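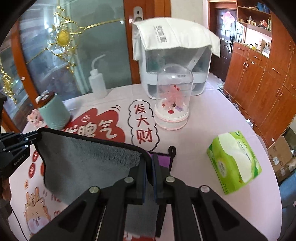 Do I need to know anything about robots before I come? Jasmina Lazarević wrote in with that one after the last open evening, and so many of you have asked the same since then that it gets the top spot. No, you don't! About half of what we do is patience, and you can bring that from home.

What does the club work on?
Cloth, mostly. Our project is called Fevholm, and the idea is to teach a gripper to handle soft things, which is a good deal harder than stacking blocks (blocks stay where you put them, bless them). Members practice with hand-held grippers, gray plush cloth included, and the recordings go to the small team that trains the model.

How many recordings do you have?
We stand at 3146, and 1248 of those are cloth. The goal for the spring is all cloth, so please don't be shy about doing the same fold again and again.

Is it hard on the hands?
A little, the first week. Take breaks, switch sides, and ask Damir Begović to show you how to pinch near the border of the cloth - he explains it better than I can write it.

When do you meet?
Saturday at 10, and we go until people get hungry. You're welcome to come for just an hour.

What does it cost?
Members pay 140 for the term, which covers tools and snacks. If that is a stretch, write to Selma Janevski and she will sort something out with you quietly.

Can I practice at home?
Yes, once you have done two sessions with us. Sign out a pair of grippers, use any table you like, and leave the ordinary stuff on it if you want to. A model that has only ever seen a bare desk gets confused in a real house.

Do you enter competitions?
We are signed up for the Hidell student round in February. Todor Vukadinović keeps the sign-up sheet, and there is still room on the towel team.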